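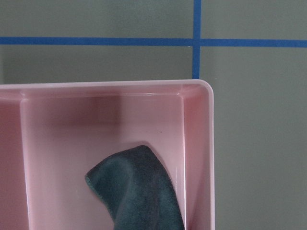
Pink plastic bin, blue tape

Hirnden expandable card game
Progress report to Prata, period ending February
Prepared by Eduardo Brandão

Short version first, as you asked last time. Card file is locked for rules text. Art is behind. Print quote came back from Sarkico and it's higher than we budgeted, see Money. The solo mode is out of the base box, see below, I know you liked it. Otherwise on track for the second payment.

Card file

669 cards in the file as of this morning. That's the full base set, all factions, tokens included, promos not. Every one has final rules text, a cost, a type line and a collector number. Flavor text is still missing on a good number of the commons and I'm not going to chase it until the art is in, half of it gets rewritten to match the picture anyway.

The 12 factions all have a starter deck now. The last one in was the Tidewardens, who had no deck at all in the previous report. They now have one and it's slow, which is on purpose, but maybe too slow. Playtesters either love it or check their phones. I want another pass on the two big harbor cards before we call it done.

Keywords: cut from the long list you saw in the application down to 6. Gone are Anchor, Gloam, and the one where you flipped your whole discard pile over. (Nobody remembered which way up it was supposed to be, me included.) Kept Ferry, Toll, Burrow, Kindle, Oath and Drift. Drift got reworded again. It used to say "at the end of your turn" and people kept asking if that meant before or after drawing up, so now there's a proper end step in the rulebook and the card just says "end step." Should have done that a year ago.

All of this lives in Cindex now and not in my spreadsheets. The move took longer than planned. Import choked on anything with a quote mark in the card name and there are a lot of those, so I fixed them by hand over a few evenings. Worth it though. Wording changes now go through to every card with that keyword in one go, and the print sheets come out of the same file. If you want to look at the set your login still works, filter by "base" or you'll get all the dead cards too.

Playtesting

Three groups running. The first is the old crowd, who know the game too well and are mostly useful for breaking things. They broke the Oath deck. If you had two copies of Sworn Twice out you could pay each one's cost with the other and never stop, so that card now says once per turn. The second group is people who play other card games but not this one. Good notes from them, long ones. Third group is families and first timers, started late, only just getting going.

What the second group says, over and over: the first two turns are dull. You put down a landing, you pass, you put down another landing, you pass. I've been resisting this because the late turns are so busy, but they're right. Trying a version where you start with one landing already in play. First games with it were better. Shorter too. Downside is the cheap Kindle creatures get a bit strong, and if we keep it I need to go back over the whole low end of the curve. Will decide before next report.

First timers have trouble with the Toll icon. They read it as a reward, when it's a cost. Designer is redrawing it. No rules change needed.

Four player games still run long. I don't have a fix. The box will say two to four and it plays fine at four with people who know it, but a new table of four is a whole evening. Might put a "first game" variant in the rulebook with a lower winning score. Simple, cheap, one paragraph.

Solo mode

Out of the base box. The automated opponent worked well enough against fast decks and was hopeless against slow ones, it just sat there discarding. Fixing it means its own small deck of cards and its own rules sheet, and that pushes us to a bigger box. I'd like to do it properly as the first expansion. I realize the application promised it, so if that's a problem for the grant terms please tell me soon, I can put together a free print at home version from what we have. It wouldn't be great.

Art

Behind, and it's the thing I worry about most. Two of the illustrators are done and invoiced. One is late on the whole Burrow block because of a house move, and has promised sketches, not finals, for the next deadline. I've started handing the landings to someone else. They're all landscapes so a second hand shows less. Card frames are finished and look good. The purple frame printed almost black on the samples so it has been lightened.

Rulebook

Second draft done, third one started. Too long still. The glossary keeps growing everytime I answer a question from a playtester. Plan is to pull the timing stuff out to the back page and keep the front half to what you need for a first game. Portuguese translation waits until the English stops moving.

Money

Spent so far is within the lines you approved, except art, where we're slightly over due to the reassigned landings. Covering that from the events line as we skipped one convention.

Sarkico quote: higher than the one in the application. Card stock went up, and the linen finish is priced separately now. Options as I see them are drop the linen finish, drop the plastic tray, or make the box plainer. I'd drop the tray. People throw them out once they sleeve their cards, and cardboard dividers do the job. Asked Sarkico to requote on that basis, no answer yet. Full breakdown attached with the receipts.

Next period

Decide on the starting landing and rebalance cheap creatures if it stays
Tidewardens deck, one more pass
Burrow sketches in, landings finished
Rulebook third draft out to the first timer group, cold, no help from me
Sarkico requote, then confirm print run with you
Toll icon

Need from you: an answer on solo mode, and whether the art overspend needs a form or if this note counts. Also the logo file you sent is the old Prata one I think, the box back needs teh new one in a format that can be scaled up.

I can do a call most afternoons, after 3 is best.

Eduardo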